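Unit 5: Planning and Budgeting for a Small Arm Bench

Course handout, Orska Technical Program
November 16, 2023

Read this before you fill in the equipment request form. The form is short, but most of the requests we sent back last term had the same gaps, and nearly all of them were in the lines that come after the arm itself.

1. Start with the task

Write down what the arm has to pick up, how heavy it is, and where it has to go. A toy brick moved into a basket is a light job, and a printed arm with hobby-class servos can be planned for it. A full bottle is a different purchase. If you can't state the heaviest object in grams, you aren't ready to compare arms.

For this unit, assume a payload limit of 200 grams at full reach. Servo ratings are usually given at a short distance from the shaft, so work out the torque at the shoulder with the arm stretched out. Include the weight of the arm's own links and of the motors carried on them.

2. The budget

Each bench has a ceiling of $4000. That covers everything on the bench for the first year, including parts that wear out. Split the request under these headings:

Arm hardware: printed parts, servos, fasteners, base plate
Electronics: controller board, power supply, wiring
Sensing: camera, mount, lighting
Computer: only if the lab machines can't be used
Bench and objects: table surface, bricks, baskets, other items to be handled
Spares and consumables
Shipping and tax

Shipping gets its own line. In the worked example, the Winard order looked cheaper than the Verbeke order until freight was added, and then it was $29 more.

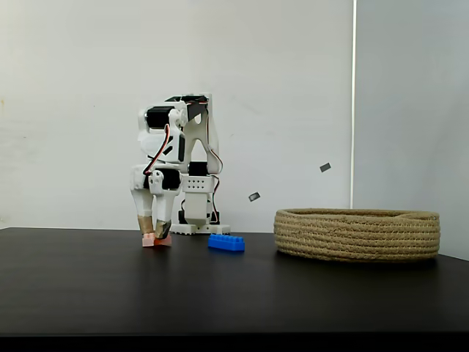 3. Printed or bought

Printed brackets cost little in material, and you can replace one the same day if the printer is free. You still have to budget the printer time and the labor of assembly. Put hours on the form even if the hours are yours. A bought arm arrives assembled, usually with a warranty, but a broken link means waiting on the supplier.

Check whether the printed design is tied to one servo model. If the bracket fits only that servo, and the servo goes out of stock, you will be reprinting most of the arm. Wusness lists the mounting pattern on its data sheets. Some sellers don't, and you will have to ask.

4. Spares

Order at least 3 spare servos of each type used. Add spare cables, and pads and tape for the fingertips. Finger coverings are cheap and should be treated as a consumable, with a quantity for the whole year.

5. Lead times

List the delivery time for each item next to its price. The bench can't be used until the slowest item is in. Order power supplies early and confirm the plug type in writing.

6. To hand in

One completed form per group
A quote from two suppliers for the servos
Your torque calculation, with units
A one-paragraph note on what you would cut if the ceiling dropped by a quarter

Quotes older than 30 days will be returned.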